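Kapitel 7
Die Zelle einrichten: Was die Simulation verschweigt 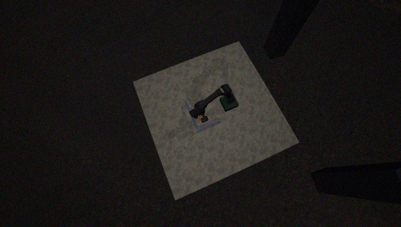

Wer eine Roboterzelle einrichtet, beginnt heute meist am Bildschirm, und die Lehrbücher loben das seit Jahren. Man spart Stillstand, heißt es, und der Arm kommt fertig programmiert an seinen Platz. Ich habe daran Zweifel. In der Simulation sitzt der Sockel unverrückbar auf der Fläche, der blaue Winkel vor dem Arm hat eine saubere Ecke, und die beiden kleinen Teile, orange und schwarz, liegen auf seiner Innenseite. An der wirklichen Zelle ist jede dieser Lagen eine Behauptung, die jemand nachmessen muss.

Ein Fall aus dem Werk Dinberg begleitet uns durch das Kapitel. Die Zelle Peria wurde dort im März in Betrieb genommen, mit Positionen, die vollständig aus dem Modell stammten. Die Achse 2 fuhr im Programm auf den Zählerwert 2.744. Nach dem ersten Abgleich an der Maschine stand 2.911 im Protokoll. Roswitha Hagedorn, die die Instandhaltung leitete, ließ daraufhin fast 362 gespeicherte Punkte neu anfahren. Ob das nötig war, ist bis heute umstritten. Gemma Haslam vom Lieferanten Camgate hielt eine Korrektur des Nullpunkts für ausreichend.

Abschnitt 7.1 behandelt das Ausrichten des Sockels, Abschnitt 7.2 den Nullabgleich der Achsen. In 7.3 kommen wir auf den Streit zurück und prüfen, welche der beiden Rechnungen aufgeht. Legen Sie vor der Lektüre das Abnahmeprotokoll aus Anhang B bereit und markieren Sie alle Werte, bei denen kein Messmittel eingetragen ist.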